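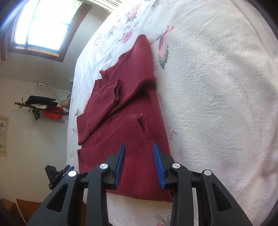
Jersey granate de punto, con las mangas cruzadas por delante.

¡Ha llegado el momento de doblar la lana! En el taller de armarios de Zirent empezamos siempre por los jerséis, que son lo que más abulta, y la cama es la mejor mesa que hay en casa. Extiende la prenda, alisa el cuerpo con la palma y lleva las mangas hacia dentro en diagonal, sin tirar de los puños (el canalé se da de sí enseguida).
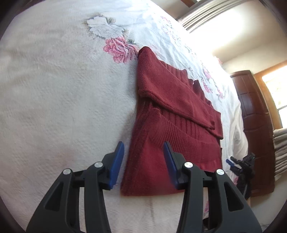

Y ahora, al cajón

Dos pliegues más y listo: el jersey se guarda de pie, con el doblez hacia arriba. En un cajón de 30 cm de ancho nos han cabido hasta 3 de los gordos, ¡y se ven todos de un vistazo! En junio repetimos con las mantas, que tienen su miga.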